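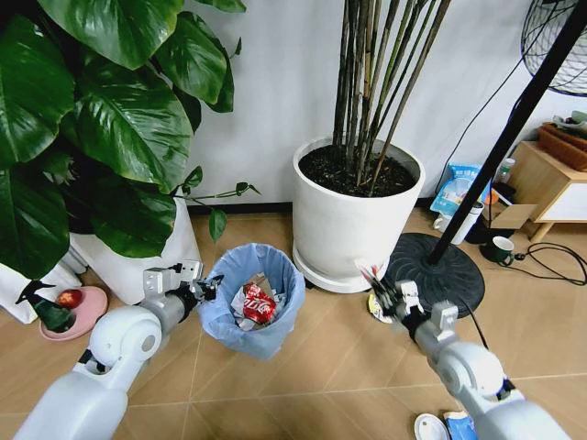
Três mil demonstrações depois, o que é que o robô aprendeu?

Eglė Pärn dirige a recolha de dados na Navickas e não se ofende quando lhe digo que o trabalho dela parece uma maneira muito cara de apanhar lixo. "Já me disseram pior", responde. "Um investidor perguntou-me se não saía mais barato pagar a alguém para limpar a sala."

A sala em causa tem plantas altas, ladrilho claro e um caixote pequeno com saco azul. Dois braços brancos, comandados à distância por um operador, levam lixo do chão para o caixote. Cada passagem é gravada e arquivada como exemplo para o Ullari, o modelo que um dia deverá fazer o mesmo sem ninguém aos comandos. Quando lá estive, o arquivo desta tarefa ia em 3637 gravações.

Perguntei-lhe porquê tantas. A resposta habitual nesta indústria é que mais dados resolvem tudo, e eu ia preparado para a contestar. Pärn não ma deu. "Das 3637, eu confio em 859. O resto serve para alguma coisa, mas não punha as mãos no fogo." E o que falta às outras? "Há operadores que hesitam, operadores que apanham a lata, a largam e voltam a apanhá-la. O modelo não sabe que aquilo foi um engano. Para ele, hesitar faz parte de arrumar."

É uma confissão pouco comum. A página da Navickas fala em "destreza geral" e não menciona hesitações. Quando lhe leio a frase em voz alta, Pärn encolhe os ombros. "Não fui eu que escrevi."

A conversa passa para o lixo propriamente dito. Uma lata amachucada, explica, é dos objetos mais simpáticos da lista: tem volume, tem arestas, fica onde a põem. O papel é outra história. "Um lenço amarrotado nunca tem duas vezes a mesma forma. O operador vê um lenço. A câmara vê uma mancha clara em cima de um chão claro, e às vezes a garra fecha no ar." Separou 673 gravações só de papéis e lenços e mandou revê-las à mão. A revisão demorou mais do que a recolha.

Pergunto se não é esse o problema de fundo: vende-se automatização e o que se vê, de perto, é uma quantidade enorme de trabalho manual, do operador ao revisor. Demora a responder. "É trabalho manual, sim. Eu só acho que se faz uma vez." Uma vez por sala? "Espero que não." 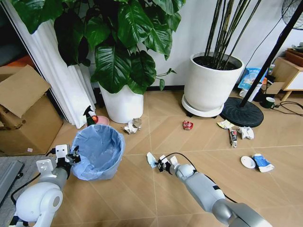

A esperança tem sido posta à prova. A Drundero, que aluga espaços mobilados para este género de trabalho, cedeu à equipa uma segunda sala, com outro chão e outra luz. O Ullari, treinado apenas na primeira, foi lá fazer 559 tentativas. Pärn não me diz quantas correram bem. Diz que "menos de metade" e, quando insisto, que "bastante menos de metade". Registo que foi ela quem levantou o assunto, e registo também que o número não veio.

Quis saber se as plantas estão ali por alguma razão. Estão. "Uma casa tem coisas que não são para apanhar. Uma folha caída é lixo ou não é? Um prato no chão, um frasco? Se treinarmos numa sala vazia, o modelo aprende que tudo o que está no chão vai para o caixote." Pergunto o que faz o modelo com uma caneca. "Depende do dia", diz, e desta vez ri-se.

Não me parece coisa para rir, e digo-lho. Um aparelho que distingue mal uma caneca de um lenço não entra em minha casa. Ela concorda mais depressa do que eu esperava. "Na minha também não. Ainda." Conta que rejeitou em maio uma proposta para mostrar o sistema numa feira, ao lado da Drilley, que vende garras e teria gostado da publicidade. "Iam arrumar os objetos todos nas posições em que sabemos que resulta. Isso é teatro, e depois alguém compra o teatro."

Há outra dúvida que levo comigo, a de saber quem ensina. Os operadores trabalham por turnos e são avaliados pelo número de passagens concluídas. Quem é pago para acabar depressa escolhe primeiro a lata e deixa o lenço para o fim, ou para o colega. Pärn admite que viu isso nos dados antes de o ver na sala: as gravações começavam quase sempre pelo objeto mais fácil. Passou então a sortear a ordem. "Os operadores detestaram. As gravações ficaram mais lentas e mais feias, e eu prefiro-as."

E o robô, prefere-as? "Isso vamos saber no próximo treino." Já me tinham dito o mesmo noutros laboratórios, a propósito de dobrar camisolas e de encher máquinas de lavar loiça, e o próximo treino é sempre o próximo. Pärn ouve-me até ao fim. Depois pede-me que volte quando houver resultados da segunda sala, com ou sem feira, e promete que dessa vez me dá o número inteiro.

Fiquei de lhe telefonar.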